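Search this site Search Go

Twins! How does that happen?

Maybe you know some twins. Maybe you ARE one. Bratosow Elementary has 6 pairs of them, out of 155 kids. Pretty lucky school.

So, how do you get two babies at once? Quick answer: there are two ways. Longer answer, keep reading.

First, the basics. Every baby starts with an egg cell from a woman and a sperm cell from a man. Both teeny tiny. They join up and make one new cell. That cell splits into two, then four, then eight, and on and on. Keeps going until there's a whole baby. Takes nine months, more or less.

Way number one: identical twins

Sometimes that little ball of cells splits apart very early on. Now there are two balls. Each one grows into a baby. Same starting cell, so they have almost exactly the same genes. (Genes are like instructions inside your body. Eye color, hair, how your ears are shaped.) Thats why identical twins look so much alike.

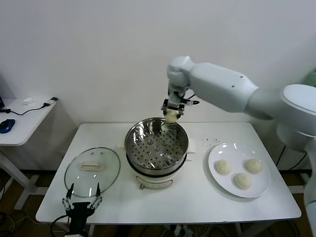
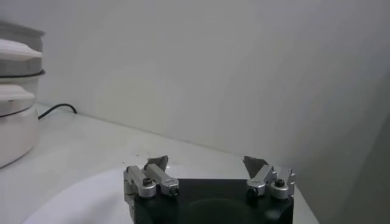 R. Hyvönen
Staff writer, Cotgate Kids

Way number two: fraternal twins

Fraternal. Say it fra-TER-nal. Here there are two eggs, and two different sperm. Two separate babies right from the start, sharing the same womb. They can look totaly different. One boy, one girl? Two girls? Two boys? All possible. They're as alike as any brothers and sisters, just with the same birthday. Usually! If one comes before midnight and one after, they get two birthdays.

Do twins run in families?

Fraternal twins, sometimes yes. Some women's bodies let go of two eggs at a time more often, and that can be passed down. Identical twins, mostly just chance.

Some parents get help from a doctor to have a baby. Some of those treatments make twins more likely too.

Can identical twins trick a fingerprint scanner?

Nope, probably not. Fingerprints form in the womb, and little things change them, like where each baby is and how it moves. So even identical twins have different ones. Get a magnifying glass and check, if you know a pair who'll let you.

Next time: triplets.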